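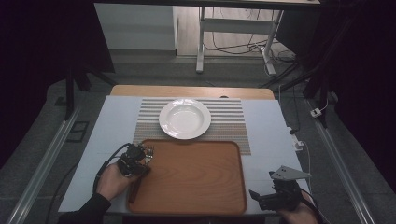
*Soup plate, striped placemat, brown tray and a fork in a gripper's jaws. The table-laying corner at the Kandmont open day.*

The Kandmont open day is held in June, starts at ten in the morning, and is attended mainly by people who already own enough plates. I include myself. I went with Chiamaka Olaniyan, who wanted a butter dish, and her brother Suleiman, who wanted lunch.

Kandmont makes tableware in a long building behind the bus depot in Zirnley. You enter through the loading bay, collect a paper badge, and get put into a group. Ours was led by Ifeanyi Ojo, who has worked in glazing for long enough to tap a plate with one knuckle and look disappointed before the rest of us have heard anything. He did this to several plates. I began to feel sorry for them.

The first stop was the forming hall, where clay goes in at one end and comes out as something you might eat off. It's loud and warmer than you'd like. We learned that the kiln in regular use runs at 1,035 degrees on its first firing, and that the answer to "Can we see inside?" is no. Suleiman asked anyway, then asked again in different words.

Glazing was better. There's a long bench, a row of buckets, and a rack holding 200 pieces at a time. Ifeanyi let a few people dip a test tile. Mine came out with a thumbprint in it, and he said it had character, in the tone people use about houses with no roof.

After that came the showroom, and this was the part I'd recommend. They've split it into small corners, each laid out for a different meal, and you can pick things up and move them around. The soup corner was my favorite. A white soup plate on a gray and off-white striped placemat isn't exciting on paper, but the rim on this one is wide and flat, the well is shallow, and it takes the light very nicely. Chiamaka thought it looked like a hat. She has a point, and I now can't unsee it.

My quarrel is with the tray. I liked the tray itself – a big orange-brown thing with rounded corners, a low raised rim and a faint wood grain – but it takes up most of the near half of a table and climbs over the bottom of the placemat as well. At home it would have to live on top of the fridge. The fork with the dark brown handle suits it, and I suspect they were chosen together by someone with a larger kitchen than mine.

There is also the matter of how much soup a shallow plate will hold. The card for the Clistia range says 323 milliliters. Suleiman considers that a rumor of soup. We discussed it longer than we needed to, until Olanrewaju Edet from the sales desk came over and showed us a bowl. It was a good bowl. Nobody in our party bought it.

The seconds shop is at the far end, past the restrooms, and it's where the crowd goes quiet and starts using its elbows. Prices are on colored dots and the key to the dots is on one wall only. Go early. By noon the big serving dishes had gone, and what was left leaned heavily toward egg cups and lids.

Lunch was in the canteen, run for the day by Ekene Dauda and two teenagers. Pepper soup or a cheese roll. The soup came in a mug, from a company that makes soup plates. It was excellent and I had two.

**If you're going next year**

- Take the early tour. The noon one skips glazing.
- Parking is on Osagie Road, a 700-yard walk, and all of it is uphill on the way back with plates.
- Bring newspaper. They wrap, but thinly.
- The forming hall has steps and no elevator. There's a side door if you ask at the desk.

Chiamaka didn't find a butter dish. She did find a lid for one, and is keeping an eye out.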